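Wednesday, September 2, 2020

The bean diaries, and a word about squash

Hello again, and welcome to anyone who has joined since the last letter. I've had a lovely lot of replies to the piece on blackfly and I'm still working through them, so please don't think I've forgotten you if you wrote in. I read every one, usually at the kitchen table with a cup of tea going cold, and I've pinched several of your ideas already (the rhubarb leaf one smelt so bad that I had to do it on a windy day).

This month I want to talk about saving seed. I've been promising to for ages, and September is when it all comes to a head in my garden. If you've never done it, the whole business can sound a bit like something you need a shed full of jars and a certificate for. You don't. I started with one envelope and a handful of runner beans that had got away from me while I was on holiday, and those beans are still going, in the sense that their great-great-grandchildren are climbing up the hazel poles outside my window as I type.

Beans really are the place to begin. Leave some pods on the plant, low down where they formed first, and stop picking from that bit. They'll go fat and lumpy, then leathery, then papery, and when you can hear the beans knocking about inside you can bring them in. If the weather turns foul before they get there (and it did here last week, two days of sideways rain that flattened my cosmos), pull up the whole plant and hang it upside down in the garage. I've done this more years than not. My garage from now until bonfire night looks like a witch's ceiling and I'm rather fond of it.

French beans are easier than runners if you want to be sure of getting the same thing back. Runners are dreadful flirts and the bees carry pollen all over the place, so if next door grows a different one you may get a surprise. I grow a climbing French bean called Pinheiro, a flat green one with a purple splash, which came to me in a seed swap years ago wrapped in a bit of kitchen roll with the name in biro. I've never seen it in a catalogue. It crops late, it sulks in a cold June, and it makes the best bean stew I know, cooked long and slow with tomatoes and far more garlic than seems sensible. If I lost it I'd be properly upset, and that's as good a reason as any for having three separate jars of it in three separate places. One of them lives at my sister's house and she has strict instructions not to make soup.

Tomatoes next. They're messier, but there's something very satisfying about the mess. Choose a really good fruit from a really good plant, let it get so ripe that it's nearly going over, then squeeze the seeds and the jelly into a jam jar with a splash of water. Leave it on a windowsill for a few days until it grows a skin of mould and begins to pong. Then top it up, swirl it, and pour off the rubbish. The good seeds sink. Rinse them in a sieve and spread them out on a plate, and do use a plate! I used kitchen paper for my first batch and they stuck so hard that I ended up sowing little squares of kitchen paper with seeds attached. They came up perfectly well, I should say, but it looked very silly.

Do check that your tomato isn't an F1 hybrid before you go to all this bother. It'll say on the packet. You can still sow the seed from a hybrid, and I have, but what you get is a lucky dip. I once saved from a supermarket cherry tomato and ended up with seven plants and no two alike, one of which had fruit like wet cardboard and another of which was so sweet I was eating them straight off the vine before breakfast. I tried to save from the sweet one the following year and lost it completely. Such is life.

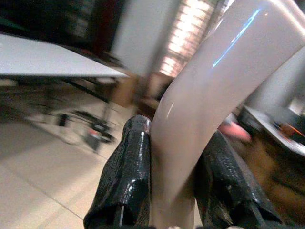
Now, squashes and courgettes. I have had to learn this one the hard way, so I'll pass it on. They cross with each other at the drop of a hat. If you have a courgette, a pumpkin and one of those little stripy gourds all flowering at once, the seed inside your pumpkin could be the child of any of them, and you won't know a thing about it until next summer. Mine was the child of a gourd. It made enormous, handsome fruit, I was terribly proud of it, and it was so bitter that I spat the first mouthful into the sink. Please don't carry on eating if you ever get a bitter one, by the way. Bitter squash can make you really quite ill, and the whole lot should go on the compost.

The way round it is to do the bees' job yourself. In the evening, find a female flower that's going to open in the morning (she's the one with the tiny squash behind her) and a couple of males, and tie them shut with a bit of soft wool. Next morning, early, before you've even had your toast, untie them, pull the petals off the male and dab him into the female, and then tie her up again. Leave a piece of the wool round the stalk so you'll know which fruit it was when they're all sprawling about in October. I felt a complete fool the first time I did it, standing there in my dressing gown with a ball of mending wool. It works a treat, though.

I've done it this summer with Selberg, which is my winter squash of choice on this heavy soil. Grey-green, ribbed, keeps until March if you cure the skin somewhere warm, and roasts down to something near chestnut. I have two tied fruits coming along nicely and I check on them far more often than I need to.

A few of you asked about lettuce, and the answer is yes, do it, and be ready for how tall they get. A lettuce left to bolt turns into a sort of leaning tower with small yellow flowers and then bits of fluff like a dandelion clock. Go along with a paper bag every couple of days and shake the heads into it. One plant gave me more seed than I could sow in a decade. I gave it to everyone I knew, and I believe they hide when they see me coming.

Things I'd leave alone for your first year: carrots, parsnips, beetroot, leeks and anything in the cabbage family. They mostly want two summers to flower, they take up a huge amount of room, and cabbages will cross with all their cousins. I had a go at saving kale once and got a plant that was neither kale nor anything else, though the pigeons thought it was marvellous.

On keeping the seed, dry, dark and cool is all you need to remember. Paper envelopes, then the envelopes in a tin or a jar with a lid. I save the little sachets that come in shoeboxes and put one of those in as well. The test for beans is to bite one gently, and if your teeth leave a dent it needs another fortnight on a tray. And label them straight away! You will be certain that you'll remember, and in April you will be standing in the greenhouse with a brown envelope full of something round and black, wondering if it's leek or onion or nigella. I write the name, the year, and something rude or kind about how it did. My Garamico pepper envelope says "slow, tiny, worth it", and reading that in February is what made me sow it again.

I'm hoping we can manage a seed swap by post this winter. We usually meet in the hall at Rurow and there's cake, and I shall miss the cake more than I can say, but with things as they are I don't think any of us fancies being elbow to elbow over the trestle tables. So my idea is that you send me up to three kinds, in small named envelopes, with a stamped envelope addressed to yourself, and I shuffle the lot and send you back something different. Beans, peas, tomatoes, lettuce and flowers are all welcome. Squash only if you tied the flowers, please, and you know why now. I'll put the closing date in the next letter once I've worked out how much of my dining table I'm willing to give up.

Jobs for the next few weeks, quickly, before I let you go. Stop feeding the tomatoes and pinch out any flowers that haven't set. Lift the last of the second earlies before the slugs find them. Sow some winter salad under cover if you've got a spare corner, and get your broad beans ordered. I left mine too late last autumn and had to make do with whatever the garage had left next to the antifreeze.

Keep your letters coming, and if anyone has grown a pea that stands up to mildew in August I want to hear about it.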